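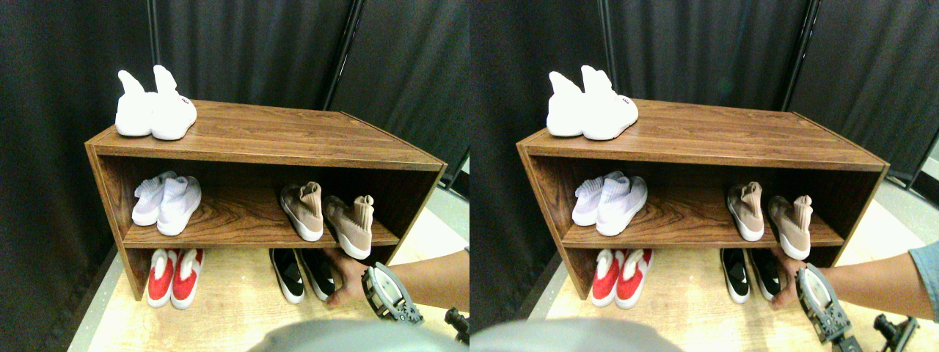

Is the Brallen handheld gripper kit worth it for tidying tasks?

Posted by Enikő Szalai, April

I'm looking at the Brallen kit for a small project at the college where I work. We want to teach an arm to do household tidying, starting with shoes: pick one up, put it next to its partner, leave the pair straight on a rack. The kit is a gripper you hold in your hand while you do the job yourself, plus the software that turns the recordings into something the arm can train on. The full set is £2,819 and the spare finger pads are £239, which seems steep for pads.

My questions are about daily use. Does your wrist hold up after a morning of it? Do the fingers cope with soft shoes, the knitted sort with a sock collar? And how low can you get it? Our rack has a space underneath where a pair goes on the floor, and I'm worried the housing will foul the shelf above.

We already have an arm, so I only need the handheld part and the software. The seller says they won't split the set.

Hagos Endale
replied at 9.40 am

We've had two of these since last year and use them for shoes, folded towels and plastic tubs.

Wrist: fine for the first hour, then you notice it. We swap over every 40 minutes or so and have had no complaints since. The weight sits forward of your hand, so keep your elbow in.

Soft shoes: yes, with some care. If you take a knitted shoe by the collar it folds over and the shoe swings, and the recording isn't much use because the arm will swing it too. Go for the heel, one finger inside and one outside, and close slowly. Trainers with a stiff heel are easy. Black shoes gave us more failed runs than white ones until we moved a lamp closer to the floor.

Low shelf: come in from the side or the front with the fingers angled down and you should be all right. Coming in level, the housing touches first. Measure your gap before you order. Ours is 17 cm and I wouldn't want less.

On the pads, you will need them. The first set went shiny after a couple of months and started to slip on rubber soles. We now buy the Sipos pads, which are cheaper and need a bit trimmed off with a knife. Brallen support were not pleased when I mentioned it, but they still answered the ticket.

Kosmas Katsaros
replied at 11.15 am

just get a Jornosel, half the price and does the same

Getachew Wubshet
replied at 2.05 pm

It doesn't do quite the same. The Jornosel has no force reading, so with soft shoes you're guessing how hard you squeezed. For boxes it's perfectly good.

Enikő, ask Diklow about splitting the set. They're a reseller and they sold us the handheld unit and a software licence without the arm mount. It took three emails — ask for the education price in the first one. Their delivery was slow but everything was in the box.

I'd also check which version of the software you're getting. The older one drops the start of a recording if you press the button and move straight away. We got into the habit of waiting a second before reaching for anything, and we still do it on the new version.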